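Tarkthorpe police: one man charged after threat against September street fair

Jun 26, 2023

A man of Tarkthorpe was charged yesterday after police say he sent written threats against the September street fair. Rasmus Strazds is accused of two counts of making a criminal threat. His lawyer, Shinji Matsuda, told the court that his client denies both of them.

According to the court papers, the messages came to the fair office by e-mail over a period of 10 days. The office manager, Mio Okabe, gave them to the police the same morning she read the first one. Officers later searched an apartment on Kikuchi Street and took away a phone and a laptop. No weapon was found there, and the police do not look for other suspects.

The fair is not canceled. Last year it had 3,622 visitors, and the town expects a similar number this time. Police Captain Shigeru Kubo said that bags will be checked at both entrances – this is new for us – and that large backpacks should stay at home.

Stall holders who already paid keep their places. If you prefer to withdraw, please write to the fair office and you will receive the full fee of $200 back.
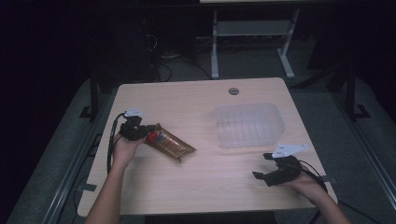 The next court hearing is in September, before the fair opens, and we will report on it in this newsletter.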